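Marker cube keeps dropping out on one gripper of a hand-held pair. Where do I start?

Posted 2021-08-22 by Bromorar

Hello all! First proper post here, though I've been reading the Neddale threads since May and have learned loads from them.

I look after a set of hand-held grippers, the sort with a square-patterned cube on top for tracking and soft finger pads at the business end. We use them for household jobs at a bathroom sink: picking things up, putting them down, moving them along the counter. It's brilliant fun, and I've got very attached to the things.

My trouble is with the right-hand one of a pair. Out over the middle of the counter it tracks beautifully. Bring it in to the front edge of the vanity and the cube goes missing from the tracking for a moment, then comes back a little way off from where it should be. In one session of 40 takes I lost 8 like that, and all of them were the right hand. The left is as good as gold. 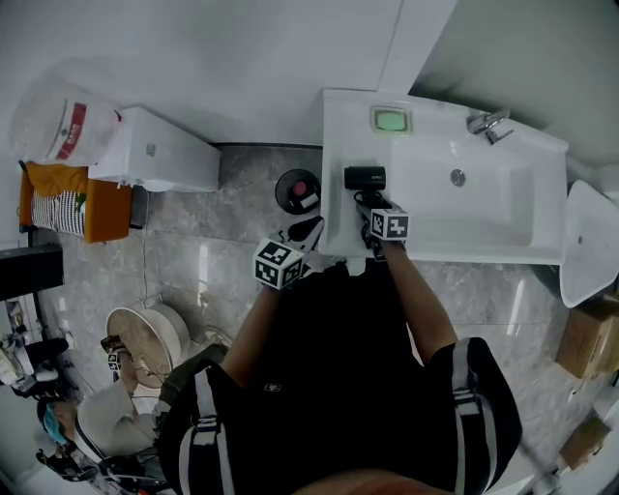 Both grippers in use at the vanity, the right one on the front edge of the counter.

I've wiped the cube faces, swapped the cable and run the calibration again. No change. Is it the cube, the mount or the room? And while I'm asking, how often do people look at the finger pads? Mine have never been off and I feel I ought to be doing something about them.

Pundier wrote:

Lovely problem, I had almost the same one! Check the mount before you blame the cube. Hold the gripper body still in one hand and try to rock the cube with a fingertip, gently, in both directions. If you can feel any give at all, you've found at least half of it. A cube that shifts a hair on its bracket will come back "a little way off" just as you describe, and calibrating again does nothing for it, as it'll only move again on the next grab.

Take the cube off, clean the seat with a dry cloth, put it back and do the screws up a bit at a time, going from one to the other. Don't lean on them. I cracked a printed bracket that way and had to wait ages for another (still cross with myself).

Then do the room. White counters and white tiles bounce a lot of light about, and a white cube face can wash out so the edge of the pattern gets lost. Look at what's overhead too. Stand where the tracking camera stands, hold the gripper at the spot where it drops out, and tilt it slowly. If one face goes shiny, there's your trouble.

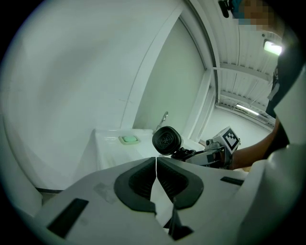 Photo: Bromorar

For the pads, I go over mine after about 20 takes. Look along the seam where the two meet. They should close evenly, and if one sits lower than the other with the jaw shut, see whether it's seated properly before you go any further. The ribbed part inside picks up fluff and soap, so use a soft brush, then a damp cloth, and let them dry before you close them up. No solvents! They make the rubber go tacky and you'll never get it back.

Do write back with what you find, I love this stuff.

Lemieux wrote:

Probably the cable. It's nearly always the cable.

Neddale Night Shift wrote:

Agree with Pundier on the mount. One thing to add: swap the cubes over between the left and right grippers and do a short run. If the fault follows the cube, it's the cube. If it stays on the right, it's the bracket or where that hand ends up. Remember to tell the software you've swapped them. I forgot once and spent an evening hunting a fault I had made myself.

Also watch the coiled cable when you reach. If it pulls tight it can tug on the part it's plugged into, and that's easily mistaken for a tracking wobble. Leave some slack and tie it further back.

Comments (4)

Bromorar: Rocked the cube and there IS some give. Thank you! Off to find the small screwdriver.

Pundier: Yes!! A bit at a time, remember.

Lemieux: Still check the cable.

Bromorar: Reseated, and 276 frames of waving it over the front edge without a dropout. Doing the swap test next, and then the pads are getting a proper clean.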